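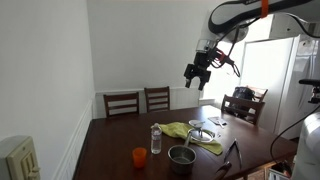
Unit 3. Table Clearing and Kitchen Work: Task Allocation After Automation

Reading for this unit: the Bilora site report, sections on staffing and handover. Bring the task sheet from last week.

1. Starting point

Bilora runs staff dining rooms and small shared kitchens. Before the Flernatico arm was installed, one attendant per room cleared, sorted, washed and reset. The job description listed these as a single duty. The first step in any automation study is to split such a duty into separate tasks and record who does each one.

2. Task split

Clearing consists of locating an item, deciding what it is, choosing a grasp, lifting, and placing. A two-finger gripper handles rigid items with a reachable edge or handle. Flat items and cloth are harder. A fork lying on a napkin can bring the napkin with it. A lid resting on a towel shifts when the towel is pulled.

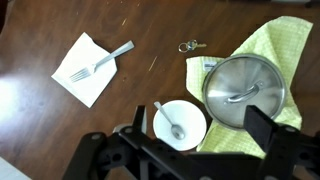

Deciding what an item is covers more than its shape. Keys left on a table are personal property and go to the attendant, never to the wash area. The Bilora procedure calls this an exception. During the trial the attendants logged 1048 exceptions, 300 of them involving personal items.

3. What changes for the attendant

Walking and lifting decrease. Monitoring, exception handling and resetting after a stop increase. These tasks arrive at irregular intervals, so the attendant cannot leave the area for long. Bilora's first schedule assumed one attendant could cover 3 rooms. It was withdrawn in June after attendants reported missed breaks.

Pay grades did not change at first. The Kirel agreement later added a supervision allowance and 200 minutes of paid training.

4. Terms

Residual task: work left to a person after the routine part is automated.
Handover: the point at which control passes from machine to person, or back.
Deskilling: loss of practice in a task no longer done daily. See Bognár, chapter on manual fallback.

5. Assignment, due 23rd March

Choose one duty from a workplace you know. Split it into tasks, mark the residual ones, and state who is responsible at each handover. Two pages, table permitted.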